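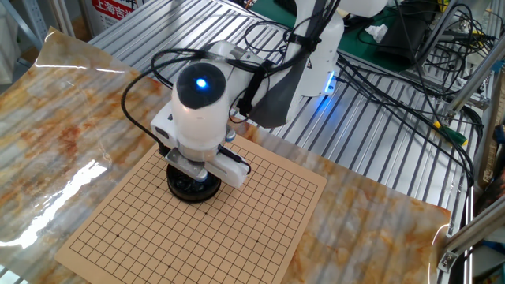
Review diary: Henow tabletop handling kit, first working day

August 19, 2026

Entry made by Ruoxi Yu for the Biltton equipment review office. Present: Hongmei Shi, Yaqin Fan and the undersigned. Ruoxi Jiang attended on behalf of Henow until midday. Graciela Salinas of Plurbridge joined by telephone for the discussion of terms.

The purpose of the day was to begin the review of the handling kit offered to Biltton under quotation 2214. The quotation covers the use of the arm and gripper, the control software, two days of training and a support service supplied by Plurbridge. It does not cover the table, the work surface or the items to be handled. The office has asked for this division to be set out more plainly in the next version, as the covering letter gives the impression that a complete station is on offer.

Go equipment was chosen for the first task at the request of the Lu activity centre, where the kit would be placed if the review is favourable. The centre wishes to have boards set out and bowls brought to the players before each afternoon session. The task as agreed with the centre is limited to the bowls. Handling of single stones is listed by Henow as a later addition and forms no part of this review.

Morning

The manual was read before any movement of the arm was permitted. It runs to 35 pages, and the part on stopping the arm comes near the end. Ms Shi considered that it should be placed first, and Ms Jiang undertook to pass this on. The wording is otherwise clear. Several of the diagrams refer to an older pattern of gripper and should be replaced.

Set-up took 43 minutes from the opening of the software to the first approved movement. Most of this time was given to teaching the positions above the board. The method is simple enough: the operator brings the arm to the wanted place, confirms it on screen and gives it a name. Ms Fan, who had not used the kit before, was able to do this after one showing. She found the naming screen slow and noted that a name, once saved, can be changed only by deleting the position and teaching it again. The office regards this as a fault in the product and has recorded it as such.

The board was laid at an angle to the table on purpose. In ordinary use at Lu nobody will be placing boards square to the edge, and a kit which depends on this would be of little service there. Ms Jiang advised that the positions are held against the table and take no account of the board. If a board is moved, therefore, the positions must be taught again or the board put back. The sales leaflet speaks of the kit "finding its place". Ms Jiang accepted that this phrase refers to the start-up routine only. The office will ask for it to be reworded before the leaflet is shown to the centre.

The patterned covering sheet is glossy and throws back a good deal of light from overhead. A plain matt sheet has been requested for the next session so that the two may be compared. Ms Fan also asked that the cables on the table be gathered before members of the centre's staff are invited to attend. The support plan includes a visit for the tidying and fixing of cables, and it seems reasonable to use it early.

Afternoon

The session resumed with the bowls. The approach was run at the slowest of the speeds on offer. Ms Shi stood at the stop control throughout and Ms Fan kept the log.
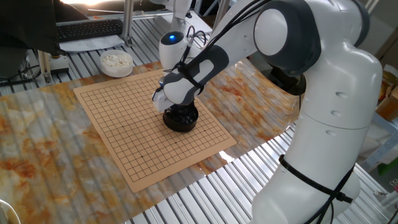 Gripper over the bowl of black stones, with the bowl of white stones beyond the board.

Attention was given to the height at which the gripper closes. The software asks for a single figure, and a filled bowl leaves little room for error if that figure is too low. The office would prefer a separate setting for the approach and for the grip. Ms Jiang had stated in the morning that such a setting exists in the version intended for laboratories and could be made available at no further charge. This should be confirmed in writing. It is not mentioned in the quotation.

The light on the wrist was found useful. It can be seen from the operator's chair without leaning forward, and Ms Shi thought it a better guide to the state of the arm than the small symbol on the screen. The manual gives a table of light colours but does not say what an operator should do on seeing each one. A single printed card, kept at the table, would meet the need.

The noise of the arm was judged acceptable for a room in which people are playing. Speech at an ordinary level could be followed across the table. A proper reading will be taken at Lu, where the ceiling is lower.

Terms of service

Ms Salinas went through the support plan by telephone. Calls are answered on working days, and a visit may be asked for where the fault cannot be put right from a distance. The notice period is four weeks on either side. The office raised the question of cover in December, when the activity centre holds its winter tournament and stays open on days when Plurbridge is closed. Ms Salinas offered a separate arrangement for those days and will send a price. Ms Fan asked whether the training could be split between two groups of staff, one day for each. Ms Salinas saw no difficulty but pointed out that the second day builds on the first, so that neither group would receive the whole course. The matter was left open.

It was agreed that the centre should not be asked to sign for the support plan separately. One agreement, held by Biltton, would be easier to manage and would leave the centre with a single number to call.

Matters carried forward

Henow to supply a corrected manual, with the section on stopping moved to the front and the gripper diagrams brought up to date.

Henow to confirm in writing the second height setting and its cost, if any.

Plurbridge to price the December cover and to propose a date for the cable visit.

Ms Fan to obtain the matt sheet and to repeat the teaching of positions on it with the board at the same angle.

Ms Shi to draft the card of light colours and to send it to Ms Jiang for checking.

No view is offered at this stage on whether the kit should be taken. The session closed with the arm returned to its rest position and the log signed by Ms Shi. The bowls remain with the office until the next session, when Ms Fan will act as operator and the undersigned will keep the log.

R. Yu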